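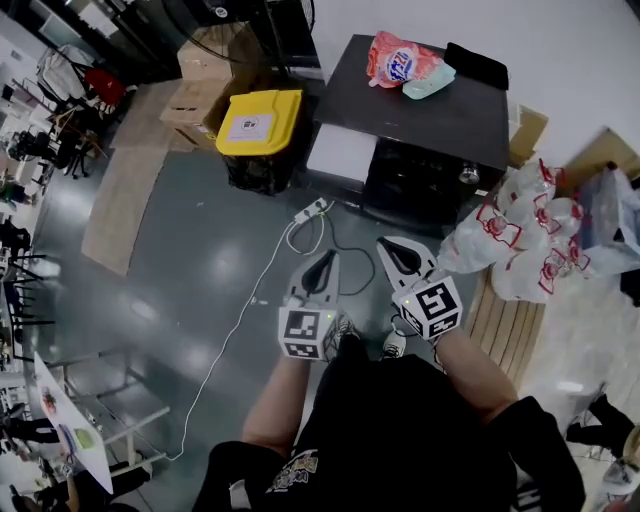
Room 738, Brovano Building: Floor, Wall Storage and Power

Gallery by Ignacio Bellamy. Captions checked by Shota Sugiyama.

Room 738 is a general work room on the north side of the Brovano Building. The set covers the storage along one wall, the floor in front of it, and the temporary power on that floor. The work was done in June over 10 sessions, mostly before 9 a.m. Captions give the location first, then the condition or the change made. Materials and sizes are given only where they affected the work.

The room had been in use as overflow storage for the Arancibia parts room downstairs. When the parts room reopened, most of the stock went back. What stayed was the stock used in 738 itself, plus packing material kept for returns.

FLOOR

Doorway, looking in
Finish at the threshold after the first cleaning pass. The strip just inside the door gets the most traffic and dulls first.

Center of room
Gray-green surface with the overhead lights on. Glare is strong at this angle, and scratches are easier to find with the lights off and a lamp held low.

Scuff marks, detail
Dark marks from rubber feet. They came off with a white pad and neutral cleaner. A green pad was tried in one corner and left a haze.

Haze in corner
Result of the green pad. Drisov, who maintain the floors on this level, asked us to leave it for the next full recoat.

Tape line, old
Remains of a walkway line from the previous layout. The tape lifted cleanly except for the last section by the radiator, where the adhesive had hardened.

Tape line, new
Replacement line, moved toward the wall by the depth of one box. Carts now clear the cabinet corner without steering around it.

Low spot near the drain cover
Water collects at this point after mopping. Cardboard stored flat on the floor should be kept away from it.

CARDBOARD

Flattened sheet on floor
Tan sheet opened out for cutting. We work on the floor when the bench is taken, with a scrap piece under the cut line.

Cut edge
Made in two passes with a fresh blade. A single deep pass crushes the fluting and the fold will not sit square.

Offcuts sorted by size
Larger pieces go behind the cabinet, standing on edge. Anything smaller than a box flap goes to recycling.

Stacked boxes at wall
Two cartons, one on the other, seams taped. The lower one carries the weight, so the heavier stock belongs there.

Bottom seam, detail
H-pattern taping: one strip along the seam and one across each end. Earlier boxes had the center strip only, and several opened when lifted.

Crushed corner
Damage from a cart wheel before the tape line was moved. Contents were not affected. The carton was replaced.

Box marking
Contents and month go on the short side, facing out. Marks on the top panel cannot be read once another box is placed over them.

Returns packing
Paper fill and folded inserts. We keep enough for five outgoing shipments and send the rest to the parts room.

BINS

Black bin with yellow lid
Kept between the boxes and the cabinet. The lid color can be picked out from the doorway, and this is the bin people ask for most.

Lid fit
Press down along both long edges. If only the middle is pressed, the corners stay up and the lid slides when another bin is set on it.

Spare lid
Same pattern, hairline crack at one corner. Usable for dust cover only. Do not stack on it.

Stamel inserts
Divider set from Stamel, bought for a different bin and trimmed to fit. The trimmed ends were filed smooth. Spacing can be changed without tools.

Bin base after cleaning
Grit had built up in the molded channels and was scratching the floor each time the bin was pulled out. Clean the base whenever the floor is cleaned.

CABINET

Front, lower half
Black body with a white panel at the lower left. The panel shows marks much sooner than the dark parts and should be wiped at the end of each session.

Round knob
Silver finish. It had worked loose and was turning with the hand. One washer was added behind it.

Hinge side
Door alignment after adjustment. The gap is even from top to bottom. Before the adjustment the door touched the frame at the lower corner.

Leveling feet
The floor falls slightly toward the drain, so the feet on that side are wound out further. Check again after moving the cabinet for any reason.

Top surface, in use
Dark top, used as a landing place for whatever is in hand: snacks, a folded cloth, a case. The rule in the room is that nothing stays on it overnight.

Top surface, cleared
End of session. A cleared top also shows up the ring marks from cups, most of which came out with warm water.

Mint-green cloths
The color is reserved for dry dusting. Cloths that have been used with cleaner go in the wash bag and are not returned to the cabinet top.

Rear gap
Space behind the cabinet with the offcuts standing in it. Leave a hand's width to the wall so the paint is not rubbed.

POWER AND CABLE

Wall outlet, south end
Starting point for temporary power. The outlet nearer the boxes has a loose faceplate and is tagged until it has been looked at.

White power strip on floor
Placed where the work is and removed afterward. It is rated at 10 amps for our purposes, lower than the figure molded on the case, and the limit is written on the room sheet.

White cable run
Laid in a wide curve with no sharp bends. The slack should lie flat. A cable that stands up in loops will catch a shoe.

Thin black cable
Equipment lead, kept on the opposite side of the strip from the supply. Separating the two makes it quicker to unplug the right one.

Cable crossing the walkway
Early arrangement, since changed. The cable crossed the tape line in two places and had to be stepped over with boxes in hand.

Cable ramp
Low-profile ramp used when a crossing cannot be avoided. It shifts on the glossy surface unless the underside is clean.

Coiling
Over-and-under coil, tied at one point with a hook-and-loop strap. Coils wound around the elbow kept their twist and would not lie flat the next day.

Strip in storage
Hung by its own slot, switch up, cable coiled separately. It was formerly kept at the bottom of a box, where the plug pins were getting bent.

LIGHTING

Ceiling fixtures
Three tubes replaced in June. The new ones are 4000 K. The older tubes were warmer, and the mix made the floor look patchy even where the finish was sound.

Light level at the boxes
Adequate for reading a marker label at standing height. The lower carton is in shadow when someone stands in front of it.

Clip lamp
Used for the low-angle floor check. It is stored with the dusting cloths and should not be left plugged into the strip.

FINAL ARRANGEMENT

Wall storage, complete
Order from left to right: boxes, bin, cabinet. The order is kept so that a missing item is obvious from the door.

Floor, complete
Nothing on the walkway side of the tape line. Work in progress may stay on the wall side during a session, including open cardboard and the power strip.

Room sheet
Posted inside the door. It lists the power limit, the cloth colors, the box marking rule and the recoat request to Drisov.

NOTES

Some captions were reworded after Shota went through the room with a printed copy. The hinge and leveling entries were originally in the wrong order: the feet have to be set before the door is adjusted, or the adjustment will be lost.

The haze in the corner and the loose faceplate are still open. Corrections to the captions can be left on the back of the room sheet, with initials.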